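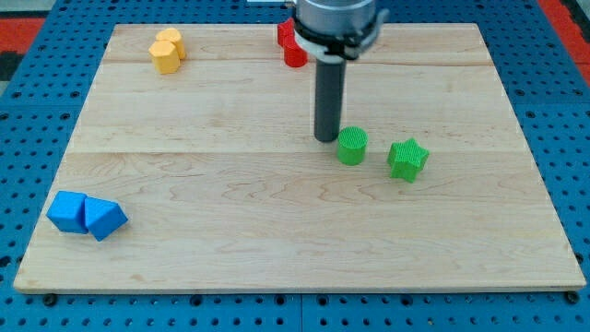 The Board and the Blocks

Welcome to the bench page! I keep meaning to make these galleries shorter on words and longer on everything else, and every time I sit down to do it I find I have more to say about a piece of wood than I thought I did. If you came over from the tray page, or from the link in the June newsletter, you already know what you're in for. If you're new, hello, I'm Palesa Le Roux, and I like flat things with edges and small colorful things to put on top of them.

My love of play boards goes back to my grandmother's house in Drundton, where we had one that lived behind the sofa and came out on rainy afternoons. It was heavy, it was scratched all over, and one corner had been chewed by a dog I never met. We built whole towns on it. When supper was ready somebody would pick up the entire town and carry it to the sideboard, and we would all hold our breath – and a good half of the time it got there standing. I have wanted a good board ever since, and over the years I've had several that weren't quite it (too small, too shiny, or so warped that a ball would find its own way home).

The board

Pale wood, with a soft, quiet grain over most of it and then those wavy darker streaks and swirls in the lower half, which are my favorite part. I could look at them for a very long time. They make me think of sand after the tide has gone out, though my sister says weather map, and I can see that too.

Look for the faint seams running across. I know some people want their wood to seem as if it came in one enormous slab, but I'm fond of a seam. It gives you a line to work to when you're setting out a row, and children find it right away and turn it into a road or a river.

The little lip

Along the near edge there's a thin strip of wood, slightly darker than the rest. It's a small thing, and I'm always surprised by how much a strip like that does for a plain board. It finishes it off, the way a hem finishes off a curtain.

The blue underneath

Perforated pegboard in blue, and I'm so happy with the color next to the pale wood. I had a long talk with the man at the Viltau counter about pegboard in general. He was all for white, and he made a good case, and I went home and thought about it over two cups of tea and I still wanted blue. Pegboard is a lovely surface for a bench if you like the look of it, but small round things do find the holes interesting, so a solid board on top is a kindness to anyone working with beads or pegs.

The yellow ones

Two hexagonal blocks standing upright, one a bit behind the other, over on the left toward the back. Six sides is a wonderful number of sides for a block. They sit still when you want them to, they nestle up to each other flat face to flat face, and if you have enough of them you can make a honeycomb. My nephew Brinkmann-ed his once – that's our family word, after an old neighbor, for lining things up so neatly that no one else is allowed to touch them.

The red ones

Shy, these two, keeping well back at the far edge with only a bit of themselves showing. Such a bright, full red, though, that you find them anyway. I think every set needs a red that strong. I once had one in a sort of dusty brick color, very tasteful, and it never got picked up at all.

The green ones

A cylinder, for a change from all the corners. I have a soft spot for cylinders. They're tree trunks, they're chimneys, they're people waiting for a bus, and in our house they're nearly always the mayor.

A few notes, as people do write and ask

On cleaning: for my own boards I use a barely damp cloth, wiped along the grain, and then a dry one after. I don't leave water standing on a wooden board of any kind. Crayon comes off with patience and a soft eraser, and if it doesn't come off, well, then it belongs to the board now.

On storing: flat if you have the room, or upright against an inside wall if you don't. Mine spent one winter leaning beside a radiator and I was sorry about it for months.

On buying: I get most of my wood from Terel, out of the shorts bin by the door. The last good length I brought home was $37, and I've had smaller pieces for $22 that turned into perfectly nice trays. Bring a straight edge with you and sight down the board before you fall in love with it. I say this as a person who falls in love first every time.

On color: you don't need many. Red, yellow and green on pale wood will carry you a very long way, and a small handful of blocks gets played with far more than a crowded bin does. I still have a tin with 89 odd ones in it from various sets, and I'm fond of the tin, but it's the little group on the board that people walk over to and start moving around.

The tray page has been tidied up a bit, and the page on pegs and hooks is coming as soon as I've finished sorting the hooks. Write to me if you have a board with a good story behind it. I'd especially like to hear from anyone whose dog got to a corner first.

Page updated 12 Jan 2025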